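Posting my notes on the snack counter cell. Two arms, one table, one gripper each. I look after it, Lorne Dhillon wrote most of the motion code, and people keep asking us for the setup in one place. It will be a long thread.

Cell name is Rincombe. It picks packaged snacks, drinks and cut sandwiches and moves them to a tray or a basket on the same tabletop. Right and left in this thread are the robot's right and left. If you stand on the customer side, swap them. Half the bad bug reports I get have this wrong.

Mounting first. Both bases sit at the back edge of the table. Bolts get a torque check in February and again after anybody leans on the table hard enough to admit it. Mark each bolt head with a paint pen after torquing. A broken paint line is faster to read than a wrench.

The tabletop is the reference surface. Everything taught in this cell is taught from the table, so if the table moves relative to the base frame, every height is wrong by the same amount. Check that before reteaching anything. Hedvig Nygård once retaught a full set of points over a loose table foot. The foot got tightened the next morning and all the points went bad again.

Home positions. Each arm has a folded home and a ready pose. Never start a task from folded home directly. Go through ready. The wrist cable has too little slack for the shortcut and you will hear it before you see it.

Sandwich work is left arm only. The pick approach comes straight down, fingers parallel to the bread faces, and the tray has its own taught frame with the origin at a rim corner. The rim is higher than you think. All lateral moves over the tray happen at clearance height and only the last stretch is vertical.

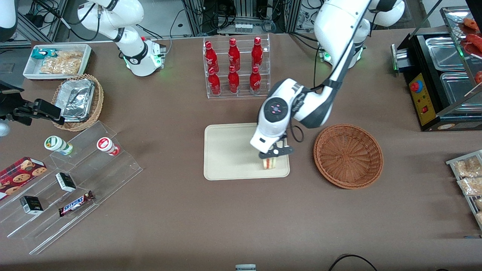
What sets the grip force for a soft item like a cut sandwich?

The current limit on the gripper motor, with the commanded width as a backstop. We close to a width slightly under the bread thickness and let the current limit stop the fingers early if the filling pushes back. Width alone crushes the thick ones and drops the thin ones.

More on that. We tried tuning by force number only and it was a waste of an afternoon. The reading at low current is mostly friction in the gripper itself. Measure the friction first: close on air, log the current, subtract it. Repeat after every finger change.

Finger change procedure. Power the gripper down at the controller, not at the connector. Two screws per finger. Start both by hand, seat the finger against the shoulder, then tighten. If you tighten the first one fully before starting the second, the finger sits cocked and the tips meet at one corner only.

After the change: close on a strip of paper and pull. It should drag evenly along the whole tip. If it tears loose on one side, take the finger off and clean the shoulder. There is usually a crumb in there.

Crumbs are the main maintenance item in this cell. Bread crumbs get into the finger slides, pick up grease and turn into paste. Dry brush at the end of every shift, brush pointing away from the slide. No compressed air. Air drives the crumbs further in, and Ghislain Perron has a box of seized slides to prove it.

Food contact surfaces get wiped on their own schedule with their own cloths. The cloth for the fingers never touches the arm covers. Write the time on the sheet. If the sheet is blank, assume it was skipped and do it again.

Counter: the controller logs gripper cycles. We inspect the slides every 300 cycles. That sounds like too much for a part that is rated far beyond it, but the rating was not made with bread. Inspection means open, close, listen, look for paste, log the idle current.

Idle current trend is the best early warning we have. A clean gripper gives a flat line. A dirty one climbs slowly for days, then fast. The first time we plotted it, the climb was visible at cycle 109 after cleaning, well before anyone noticed a bad grip.

Cables. The wrist cable runs outside the arm. It has to form a loop near the gripper that is big enough for full wrist rotation and small enough to stay clear of the table. Set the loop with the wrist at both ends of travel before you fasten anything. A loop that looks good at zero tells you nothing.

Fasten with hook-and-loop straps. Zip ties are faster, and then somebody pulls them tight over the jacket and you get an intermittent fault that only shows up at one wrist angle. Zoriana Yatsenko spent a whole day chasing one of those through the software. It was a broken conductor under a tie.

If the gripper drops off the bus during a move, stop and write down the joint angles before touching anything. Jog back to that pose later with a meter on the cable. Restarting the controller clears the fault and also clears your only evidence.

Fixtures. The bottle rack and the stepped snack stand are clear acrylic. Depth sensing on clear acrylic is poor. We do not try to detect the racks. They are keep-out volumes in the planner, measured by hand, with a margin. When someone moves a rack, the volume has to move with it.

To make that less painful we use corner marks on the table for anything fixed. Rack goes back to the marks, volume stays valid. Baskets are allowed to drift because the planner finds those by the rim each time. Woven rims are irregular, so fit the circle to the whole rim and throw out the outliers.

The food warmer is the other keep-out. Its volume includes the glass and everything above the pans, all the way up. There was a version where the arm could pass over the top of the glass. I removed it. The time saved per pick was too small to argue about.

Sharing space. The two arms have one overlap zone in the middle of the table. One token, one owner. The arm without the token waits outside the zone, and the token is released only once the other arm's wrist has cleared the boundary. Commanded position does not count as cleared. Use measured position.

We had that wrong at first. The code released the token on the commanded value, and at high speed the real arm lags behind it. No contact, but Lorne found a near miss in the log and stopped the cell himself. Correct decision.

Calibration check, start of day. Touch the left fingers to the check point on the table, read the error, do the same with the right. If both are off in the same direction, suspect the table. If one is off, suspect that arm's fingers first and its zero second. Do not rezero a joint on the strength of one reading.

Release is harder to tune than grip. Open too fast and the bread sticks to one finger and tips over. Open slowly for the first part, pause, then open the rest and retract straight up. The pause matters more than the speed. Tune it with the sandwich standing on its cut edge, as that is the least forgiving placement.

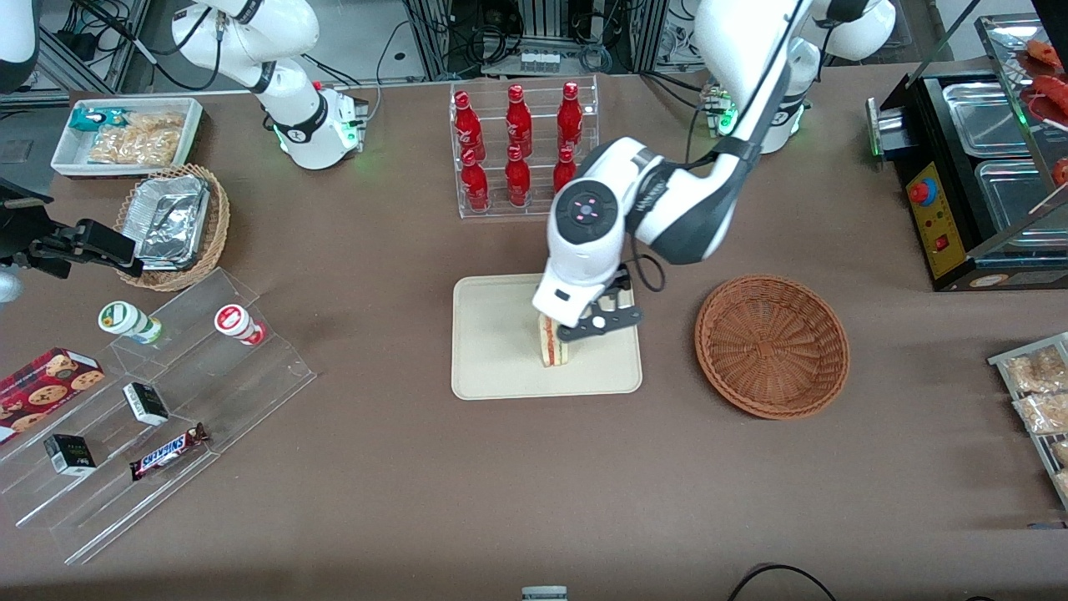 Left gripper closed on a sandwich at the tray, right arm folded upright.

Things to look for at the tray. Fingers should clear the rim on both sides. The cut edge should meet the tray before the fingers do. If the fingers touch first, the height offset is low, and you will see scuffs on the tray long before the controller reports a contact.

The height offset depends on the tray. We have trays from two suppliers, Torar and Erkelov, and the floor thickness differs enough to matter. They look the same from the front. Turn the tray over and read the underside before loading the offset. Better still, keep only one kind near the cell, which I have asked for and am still waiting on.

Speed settings. Approach and retract at full task speed, final vertical at a quarter of it, carrying a sandwich at half. Filling shifts under acceleration, and once it has shifted the grip width is wrong. Limit jerk as well as acceleration. Jerk is what throws the top slice.

Bottles take a different profile. Grip on the neck, high current limit, slow lift until the base clears the lower shelf, then normal speed. Front tier first, always. The planner will happily offer you a back tier pick over a full front tier, and the clearance it reports assumes the bottle hangs perfectly straight.

Candy bars and flat packets: come in across the short side. Wrappers are slippery and the ends fold. If the fingers close on the crimped end only, it holds for the lift and lets go in the turn. We reject any grasp that lands on the outer part of the wrapper.

Spare parts kept at the cell: one gripper, one wrist cable, a bag of finger screws, a set of fingers per arm, straps, brushes. Spare gripper gets cycled once a month. Grease settles in storage and the first closings after a long rest read high.

Swap time for a full gripper is short. What takes the time is the friction log afterward, and people skip it. If you skip it, the current limit is subtracting the old gripper's friction from the new gripper's reading.

Logging. One sheet for the cell, one line per intervention: what you saw, what you changed, what the idle current was before and after. "Adjusted gripper" is not an entry. Clifford Ouellet sends those back, and he is right to.

Question from a reader, Fraser site: can the same config run on a cell with a metal table? Mostly. Redo the table reference, redo the check points, and watch for reflections under the trays. The grip settings carry over as long as the fingers are the same.

Current open issue: the left wrist shows a small offset after long runs and loses it again after a rest. Thermal is my guess. I am logging joint temperature against check point error and will add the plot to this thread when there is enough data to draw a line through.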